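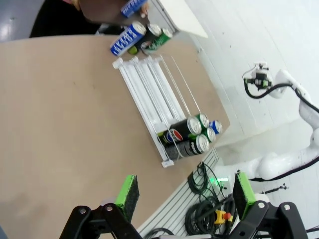
Fig. 1. Can dispenser rack during loading. Stock at the stopping end, more cans waiting near the loading end.

Unit 7: Gravity, queues and the soft drink

Notes for Retail Display and Stock Handling. Tutor: Tâm Hồ. Revised 19 Oct 2023. Please bring these to the workshop, as the spare copies have a habit of going home with people who already have one.

7.1 What a can rack is for

A can rack is a queue made of plastic. Cans go in at one end, lie on their sides, and travel to the other end, where they stop and wait to be chosen. The one that went in first should come out first. Dairy people call this rotation and take it very seriously. Drinks people tend to discover it when a regular hands back something with last year's date on it.

Fig. 1 has the usual parts. Parallel rails set the lanes, thin dividers keep the neighbours apart, and small clips hold things together at the ends. Learn which end is which before you touch any stock. Every intake has somebody who loads from the stopping end, and every intake he is very confident.

7.2 Terms

Lane: the space between two rails, one can wide.
Facing: a product position the customer can see. One lane usually gives you one facing.
Loading end: where you put cans in.
Stopping end: where they stop. The customer's end.
Mixed lane: a lane holding more than one product. See 7.4.
Bridging: two cans wedged across a lane so that nothing behind them moves. Often blamed on the rack.

7.3 Loading

Put the rack on a flat, clear surface and have your cans out of the carton first. Trying to fish them from the shrink wrap with one hand while loading with the other is how the dent bin gets filled.

Lay each can on its side, square to the rails, and let go of it gently. A can that goes in crooked will stay crooked and take its friends with it. Load one lane fully before starting the next. If a can hangs up partway, take it out and start it again — don't send the next one down to knock it loose.

Standard cans only in the first workshop. Slim cans will go in a standard lane in the same sense that a bicycle will go in a car park space.

7.4 The mixed lane problem

Look at the colours in Fig. 1. There is a blue Pepsi on its side by the leftmost rail, then black and green, then plain green, then blue and white again. As a training load this is fine, and it's handy for following an individual can. As a shop display it would be a small disaster. The customer who wants the third can must first remove two they don't want, and in my experience those are put back on top of the chips.

One product per lane, labels turned the same way. If you have more products than lanes, you have a range problem, and no amount of clever loading will fix it.

7.5 Case: the Prisside kiosk

Prisside ran a single drinks fridge beside its ticket counter. Their supplier, Memetti, delivered mixed trays, and the weekend staff loaded them as they came. At stocktake the manager wrote off 349 cans, most of them out of date and all of them from the back of the lanes. Staff had been topping up from the customer's end for the whole summer — it was closer to the door.

The remedy was a strip of coloured tape on the loading end. Moroz, who were brought in to advise, took 3 pages to recommend it.

7.6 Before the workshop

Read the Jirkska setup sheet. It is badly translated but the drawings are sound.

Sketch a lane plan for a rack with 3 lanes and write down which product goes where, and your reason. "It's my favourite" has been tried.

The written task on rotation is due in November. Labelled diagrams are welcome, colour is optional, and I would like the arrows to point the way the cans go.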